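The Sheet That Stays Put

29 March 2019

The fitted sheet is a fairly young product. For most of the history of the made bed there was only the flat sheet, folded at the corners and pushed under the mattress by hand, and it came loose by morning. Elastic corners changed that, and they also created a new set of problems for the companies that cut and sew bedding.

Skurnel, a small mill in Wulthorpe, has been making sheets long enough to have dealt with most of them. The mill runs 50 looms and sells mainly to hotels and to a few stores under the Wostside name. Its best seller is a plain cotton fitted sheet with elastic all the way around. Older Wostside sheets had elastic at the corners only, and those were the ones that came back.

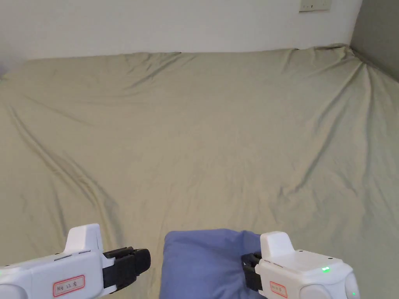 Most returns have to do with depth. A mattress sold a generation ago was much thinner than many sold today, and a topper adds more height on top of that. A sheet cut for the old size will go over three corners and fight the last one. A sheet cut too deep goes on easily and then shifts around under the sleeper. Skurnel now cuts 2 depths for every width and prints the measurement on the label in large type, and the mill says returns fell the first year.

Shrinkage is the other cause. Cotton tightens in the first few washes, more along the length than across it, and a hot dryer makes it worse. The mill washes a sample from each batch and measures it again before the rest is cut. Hotels wash much hotter than households do, so their sheets are cut with extra length.

Then there is the matter of thread count. Shoppers still ask for high numbers, and packages that claim 700 or 898 sell well even when the cloth inside is made of thin yarns twisted together and counted separately. The weave and the length of the cotton fiber matter more to how a sheet feels and how long it lasts. A percale is crisp and cool. A sateen is smoother and heavier, and it snags more easily.
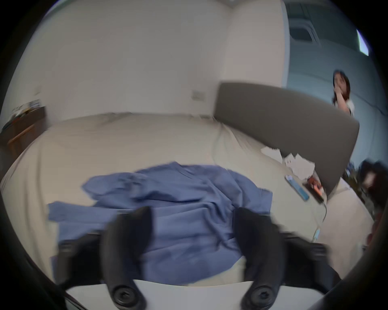

Color is decided a year ahead. The dye house, Mitsotakis-Vlachou, sends its swatches in November, and the mill picks a short list from them. White outsells everything else by a wide margin. Soft greens and grays come next. Dark shades are ordered in small runs, as they fade along the folds and show lint.

Care is simple. Wash sheets apart from towels, which rub the surface and raise pills. Take them out of the dryer while the elastic is still a little damp. Skip the fabric softener, which coats the fibers. Replace a sheet when the elastic no longer pulls back.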